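Furkine Home Handling Project
Progress report to the Bendby Fund, January
Prepared by Radek Trnka, Cerngate

1. Work since the last report

Effort in this period went mainly into the demonstration visit agreed under work package 3. Collection of recorded demonstrations continued alongside it and now stands at 292 accepted episodes. A further 28 were rejected at review, mostly for gaps in the finger tracking.

2. Demonstration visit

The visit was held in a lived-in home so that the fund's assessors could see the hand-held gripper used among ordinary furniture and belongings. The session opened at 10 with a short safety talk, after which the operator worked through the object list and the assessors were invited to try the tool themselves.

The list was weighted towards items with uneven outlines. The dried starfish was the hardest of these: it has a bumpy surface, no parallel faces and few places where two pads can bear evenly. It was handled on the play mat, with a blue foam pad on the right finger and a black pad on the left.

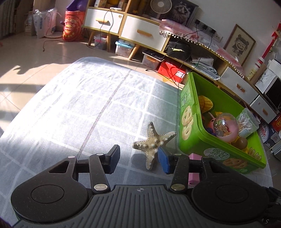

3. Observations

Changes in daylight remain a concern. Direct sun on a patterned surface produces strong contrast, and we expect this to account for part of the tracking loss noted in section 1. A test with the same objects under drawn curtains is planned.

Assessors found the gripper easy to close but tiring to hold after around 15 minutes. One asked whether the grip force is logged. It is not at present - the cost of adding a sensor is being looked at by Abdelaziz, our parts supplier.

4. Spending and risks

Spending is within budget. The only late item is the second set of finger pads, and the delay does not affect any milestone.

5. Next period

Repeat the irregular object list with matching pads on both fingers.
Complete the daylight test and report the rejection rate separately.
Send the fund a costed note on force sensing.
Agree a location for the second visit - a kitchen is preferred.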